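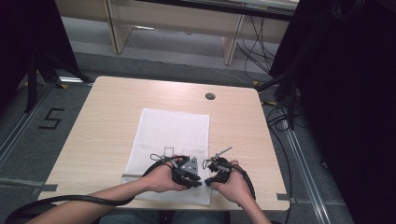

We bought the Endetti hand grippers in March, and I've been promising the other shop owners on this list a proper review ever since, so pour yourself something and get comfortable. For anyone who doesn't know us, Clermont is a small linen service. We wash and fold for guesthouses, a few clinics and one very fussy spa, and folding is where most of our wages go. The Endetti kit is a pair of grippers you hold yourself, one in each hand, and you do the job with those in place of your fingers so that the folding arm, which you buy or rent later, has something to learn from. A white towel laid lengthwise on a table, jaws brought together down near the lower edge of the cloth, and that's your starting point for a good part of the day. It looks like the easiest thing in the world. It took me most of a morning to do one I wasn't ashamed of!

Let me start with what I like. The jaws pinch cleanly, even on thin toweling that has gone a little wrinkled, and they let go when you ask them to. I had expected them to drag the cloth along on release (the older Jutano pair we tried at a trade show did that constantly, and it drove me up the wall). The size put me off at first because they're chunky, no getting around it, but they sit better in the hand than they look. Intan Osman, our fastest folder, has small hands and was sure she'd hate them. She got used to the left one by lunch and the right one the day after, and I still don't understand why they should feel different.

Now the cables. They are thick, they are heavy, and they want to be somewhere other than where you put them. The right one tends to ride along your forearm, and if you reach across the table it gives a little tug at the wrist, just enough to spoil a corner. We ended up letting the left one fall over the table edge and taking more slack for the right. Endetti sells a clip for this. It should be in the box.

Setup took the two of us an afternoon, with the manual open on a chair. The manual is good on wiring and poor on everything else. It says to do 316 folds per item before you hand anything over for training, and it doesn't say what to do when an item comes in four sizes, as ours do. I wrote to support and had a friendly answer in 9 days, which told me to use my judgment.

What I most wanted to write about, though, is what the thing has done to our working day, since that's the part I couldn't find in any other review. I had told everyone it would be a side project, an hour here and there. It isn't. Folding with the grippers is slower than folding by hand, a good deal slower, and whoever is on them is not at the main table. Ilham Goh, who runs the floor, had to move two people's breaks and bring the clinic orders forward, and for the first couple of weeks he was fairly short with me about it. He was right to be. If you buy this kit, plan the hours before it arrives.

Then there was the worry, which I should have seen coming. Intan asked me straight out whether she was teaching the machine her job. I said I didn't know everything yet, but that the arm was meant for flat towels and nothing else, and that I would put in writing that no one's hours would be cut on account of it. She wanted the letter before she did another towel, and she got it. She also asked for the training shifts to be paid above the usual rate, and after thinking it over I agreed, because it is skilled work and it's her way of folding that the arm will be copying. Put that in your budget along with the hardware.

Some of it has been a pleasure. People who never talked about how they fold now argue about it over coffee. We found out that the shop had at least two ways of turning the last third, and we've settled on Intan's. New hires pick it up faster, too. That alone has been worth something to me, arm or no arm.

Your wrists will feel it. We hold turns to 13 minutes and then swap, and I wouldn't go longer. Jugah, who handled our order, rents the pair by the month if you'd sooner not spend the 2,000 dollars up front, and I'd start there if I were doing it again.

Four stars out of five. The missing one is for the cables and the manual. I'll add to this once the arm has been on the towels for a while, and if anybody has found a softer sleeve for the right-hand cable, please write and tell me where you bought it.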